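Automatisierung in der Spülküche, wer hat Erfahrung?

Wi
Dabei seit: November 2020
Ich arbeite in der Spülküche einer Großkantine in Culville, 2.000 Essen am Tag. Nach den Ferien soll eine Anlage von Rustomano kommen, die das Geschirr vom Band nimmt und sortiert. Bisher machen wir das zu viert von Hand. Die Leitung sagt, es fällt keine Stelle weg, aber zwei von uns sollen "Anlagenbetreuung" machen. Hat das schon jemand hinter sich?

spuelkante
Ja, wir haben so eine seit Mai. Teller laufen gut. Bei Schüsseln kommt es darauf an, wie sie ankommen. Einzeln und gerade ist kein Problem. Wenn die Gäste sie ineinanderstellen, muss der Greifer den Rand der richtigen erwischen, und die obere muss zuerst raus.
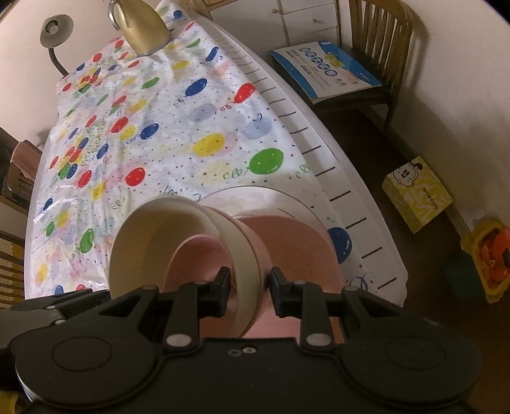 Bei uns stehen dafür jetzt Schilder an der Rückgabe, dass man nichts stapeln soll. Hält sich die Hälfte dran. Den Rest zieht jemand von uns vorher auseinander, also steht am Band weiterhin ein Mensch. Die Arbeit ist leichter für den Rücken, dafür eintöniger.

Fimunport
Leichter würde ich nicht unterschreiben. Vorher haben wir alle Stunde die Plätze getauscht, jetzt steht einer die ganze Schicht am Vorsortieren, weil nur zwei die Einweisung für die Steuerung haben. In der ersten Woche hatten wir 223 Störungen im Protokoll, und jede muss quittiert werden.

spuelkante
Das ist dann aber ein Fehler im Dienstplan und keiner der Anlage. Bei uns wurden alle eingewiesen und es wird weiter getauscht.

Fimunport
Schon klar, nur macht den Dienstplan dieselbe Leitung, die die Anlage gekauft hat. Für die Betreuung gab es bei uns einmalig 500 Euro und keine höhere Eingruppierung. @Wi, lasst euch das vorher schriftlich geben.

Wi
Danke euch. Von Eingruppierung war bisher keine Rede, das nehme ich zum Betriebsrat mit. Wie ist das mit der Lautstärke?

spuelkante
Das Band ist lauter als der Greifer. Frag lieber, wer kommt, wenn am Wochenende etwas steht. Bei uns gilt der Wartungsvertrag nur werktags, samstags spülen wir dann wie früher.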